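Out and About > Fairs > Sollness Apple Day

Sollness Apple Day – quick report

October 4, 2022 | 48 shares | 3 comments

Back from Sollness and typing this before I forget it all. Went up with Daniyal Shaikh, left Terside early, still hit the line for parking. Ninety-five varieties on show this year – paper plates, handwritten tags, half the names new to me. Rain on and off. Good crowd anyway.
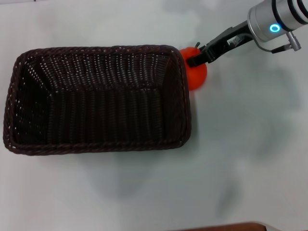 Fruit and a dark woven basket.

Tasting first. Go early, the russets went fast. Best of the day was a small sharp one from the Vigfúsdóttir orchard, didnt catch the name, wrote "lemony" on my hand. Cider was $3 a cup and worth it. Pie was not.

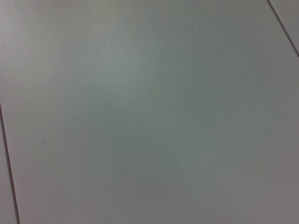

Pressing and the grafting talk

Press ran all afternoon. Long wait, sticky shoes. The grafting talk was the real reason to come – clean cut, match the green layers, wrap tight, leave it alone. Speaker from Rendent nursery was great but way too quiet for a room that size. Daniyal bought two rootstocks and now has to dig holes in November.
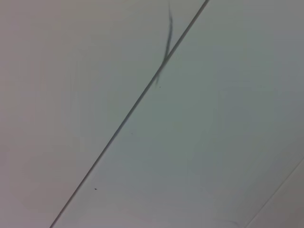
Storage tips were the other thing I wrote down. Keep the bruised ones out, wrap the keepers in newspaper, check them every week. Lay them out on something flat and pale first, like the gray panels here, and the soft brown spots are alot easier to pick out. Late keepers should last til spring if the shed stays cold.

Related
Terside plum weekend
When to prune an old pear
Cider pressing at home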